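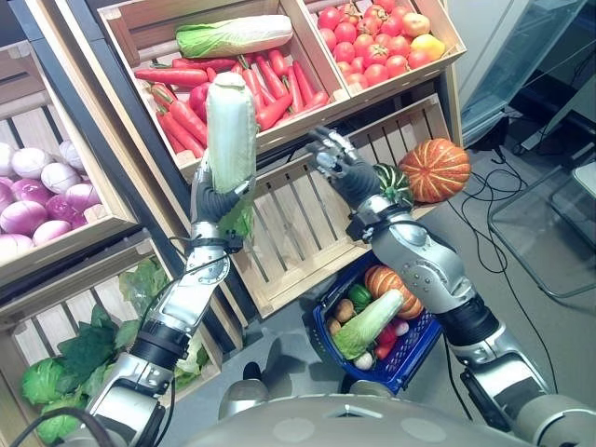 Re: Can they do the shop chores yet?

From: Pantelis Spanos
Date: 2021-03-05
To: the Karras list

Hélène Lachance wrote:
> I read the whole thread and I still do not know what to tell my manager.
> He wants to hear if a robot can put out the vegetables before we open,
> yes or no. We have 62 stores and the morning shift is difficult to fill.
> In the videos everything looks easy. Is there anybody here who worked
> with such a machine in a real produce section, with real cabbages?
> And please, what is slow and what is fast?

Dear Hélène, dear all,

I will try to answer, although my answer is not yes or no.

I look at grasping for Vundurura, mostly fruit and vegetables in open crates. One Napa cabbage, held upright in one hand with fingers, I consider a solved thing on a good day. It is large, it gives a little, and it forgives a bad grip. For a pumpkin I would like to use both arms, and then the second arm must wait for the first one to be free. This is where the minutes go.

Carrots are worse. When they lie in a mass, every carrot touches five others, and you pull one and the pile moves. Tomatoes I would not give to a machine without a person near. Onions are fine for the hand but the loose skin confuses our contact sensors, and we have not fixed it.

Last May we made 357 picks from mixed crates in Zitville. I do not want to give a success number on a public list, because we changed the fingers in the middle and the two halves can not be compared. What I can say is that most of the failures were in finding the item and few were in closing the hand. A red pepper between the carrots is a typical case. A worker sees at once that it is in the wrong crate and moves it. Our system had to be told this in 3 different ways.

So for your manager: filling a shopping basket from a short list, maybe, slowly, with supervision. Putting out the whole section before opening, no, not this year. And somebody must still throw away the soft ones, which I have not seen any robot do well.

Lụa Lý asked about the Jodton gripper. I have not tried it with wet leaves. Sotiris Kokkinos has, I think, so maybe he can write something.

Excuse my long message.

Best regards,
Pantelis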